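Demonstration gathering (robot learning)

From Nilia, the household robotics wiki

Demonstration gathering is the job of recording lots of examples of a task so a learning system can copy how it's done. Some people call it demo collection, and in my own notes it's just "the recording". I've kept this page going since September and it leans heavily on the Nillen project, because that's the one I work on — add your own if you've got a different setup.

What counts as an example

One example, usually called an episode, is a single go at a task from start to finish. It holds the camera pictures, the position of every joint and the commands sent to the arms, all stamped with the same clock. If the clocks drift apart the episode is rubbish, and I've thrown out a whole Tuesday's work that way (still a bit sore about it!).

Nillen's tabletop set has 3115 episodes at the moment. Of those, 1153 use both arms and the rest use one. We record in blocks of 100 and stop for 15 minutes between them, as tired people move in a jerky way and the model picks up the jerkiness along with everything else.

Changing things around

A model trained on one plain table tends to fall over when it meets a different one. So the floor panels and wall coverings get swapped, and the objects are ordinary household bits in all sorts of colours and shapes. Tiridley, an older set, kept the same grey background all the way through, and you can read the long argument about that on its talk page. My favourite of our backgrounds is the blue brick wallpaper with the rose and butterfly floor, which looks like my nan's sunroom.
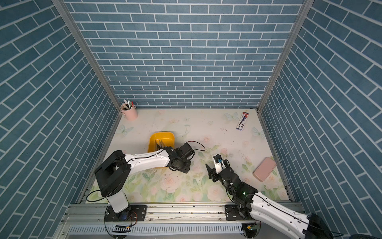

Photo: Đàm / Nilia contributors. Free to reuse with credit.

Two-armed booths like this one have the arms on a rail along the front, so both grippers can work over the middle of the floor. Things such as the yellow tray and the pink phone case are close in, while the pen holder is right at the back. We shift objects between blocks and write down the new layout before recording again.

Keeping and tossing

Failed goes are kept in their own folder, labelled with what went wrong. Opinions differ on whether to train on them. I don't, but I do use them for testing the success checker, and a fumble followed by a good recovery stays in the main set.

See also: Teleoperation; Episode labelling; Tiridley (dataset)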